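4.2 Task setup and the stacking protocol

Stacking bowls is not a hard problem, and we chose it for that reason. Earlier work on the Manalo policy was evaluated on cloth folding and cable routing, where a failure can be blamed on almost anything, and over the years almost everything has been. A bowl leaves fewer places to hide. It ends up inside another bowl or it does not, and a reviewer can tell which without reading our appendix.

The task uses three plastic bowls of similar size, one green, one blue and one pink. The robot is asked to build a single stack in an order given by a short text command, such as "pink into blue, then green on top." Both arms are available and the policy decides which to use. Either gripper may pick up any bowl, although in practice the policy developed firm opinions on the matter, which we return to in Section 4.4.

At the start of each trial the bowls are placed apart, right side up and empty, with the grippers open at the sides of the work area. Start positions were drawn from a list made before any training took place, and the operator was not allowed to nudge a bowl into a friendlier spot. We added this rule after the Tadbridge pilot in April, when one of us was found to have been nudging.

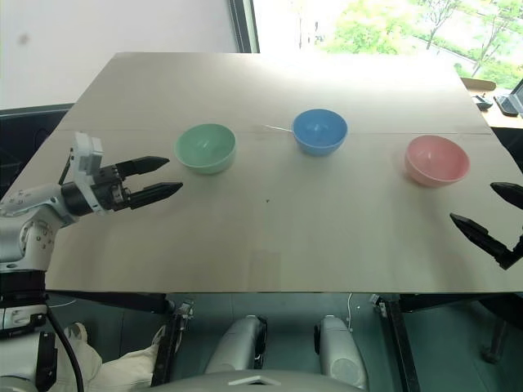

Training data came from teleoperation. We collected 600 demonstrations for the main model and trained smaller versions on subsets of that data. Demonstrations in which the operator dropped a bowl but recovered were kept. Those in which the operator dropped a bowl and swore were also kept, the system having no microphone. We removed only the demonstrations in which a camera stream failed, and no attempt was made to select the graceful ones.

The policy takes the head view, two wrist views and the joint states as input. It does not receive bowl poses, depth or any marker data. We had planned to include depth, and the Idport baseline still does, but glossy plastic near a bright window gave depth readings that might charitably be called creative. Color images alone did better on every start layout we tried, so the depth branch was dropped and a fair amount of code went with it.

4.3 Sensitivity to the start layout

Each model was run for 60 trials, with a time limit of 15 seconds per bowl movement. A trial counts as a success if all three bowls are nested in the commanded order when the arms return to rest. Partial stacks count as failures. We record them separately in Table 3, mostly for our own comfort.

The head view at the start of a trial is shown in Figure 4. Small shifts in where the bowls sit matter more than we expected. When a bowl is close to a gripper, the Skuvcombe planner tends to back the arm away before approaching the rim, and this detour uses up much of the time allowed. The learned policy skips the detour and closes on the near rim from wherever it happens to be. It looks reckless and usually works.
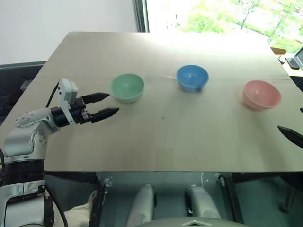 Figure 4. Head camera view of the three-bowl layout, with the left gripper open near the green bowl. Photo: the authors.

Bowls on the far side of the work area were harder for both methods. The grasp itself was rarely at fault. The trouble came at release, when the fingers opened and one of them caught the rim of the bowl it had just placed, lifting it back out again. We saw this in every version of the policy, including one trained with a penalty written specifically to prevent it — that version lifted the bowl out more slowly.

Retraining with more than 1000 additional synthetic start layouts reduced these release errors but did not remove them. The gain was largest for commands that placed the green bowl last, and we have no good account of why. Color should not matter to a gripper. We swapped the bowls between positions and repeated the trials to rule out a placement effect, and the preference stayed with the color. The full breakdown by bowl order is given in Appendix B, along with the two explanations we proposed and then had to withdraw.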